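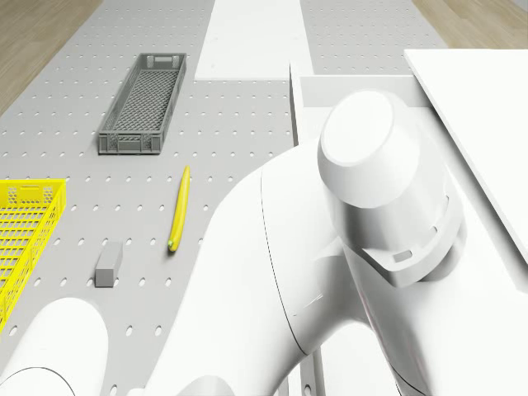 Peter Vondráček asks, in a comment returned with the draft of these notes, why the crates must be placed before the arm is brought to its home position and not afterward. The order given in the Jiritz manual is the reverse, and he is right that many cells are set up that way. In the Stosbridge teaching cell the crates are placed first. The home position brings the upper link low over the table, and reaching under it with the drives on is not permitted.

Unit 4. Preparing the Pešek Cell

4.1 Work surface
The perforated surface is the reference for every taught position. Before each session, students shall confirm that it lies flat and that the holes are free of debris. Crates are set by hand with the drives off. A crate that has shifted by a single hole is enough to spoil a pick.

4.2 Home position and joint check
Bring the arm home at reduced speed. Inspect the seam at each joint for grease. A light film may be wiped away; a bead of grease must be reported to the instructor and entered in the log. Joint grease is renewed every 3000 hours of operation.

4.3 Test objects
The set includes crates, a banana, a small block, mugs and cups, and a cube with colored tiles. Objects of different shapes are used so that a fault in grip or approach shows itself early. Mugs and cups may be presented on their sides as well as upright.
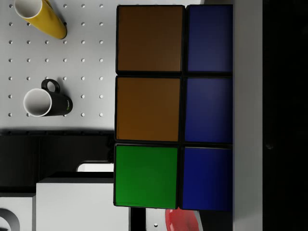
The approach height must be checked again whenever a tall object is added to the set. Enter the new clearance in the Eltillow controller under Limits, save, and repeat the slow run from the first position. A minimum clearance of 70 mm applies to all travel moves.

4.4 Simulation before motion
Each program is run in the simulated cell before it is released to the hardware. Two clean runs are required. If an object is moved in the simulation, its coordinates must be changed in the program as well; the controller does not carry them over.

4.5 Log
Record the hour count, the results of the joint check and any change to the limits. Logs are reviewed every 500 hours.

Reading for next session: Jiritz manual, chapter 2.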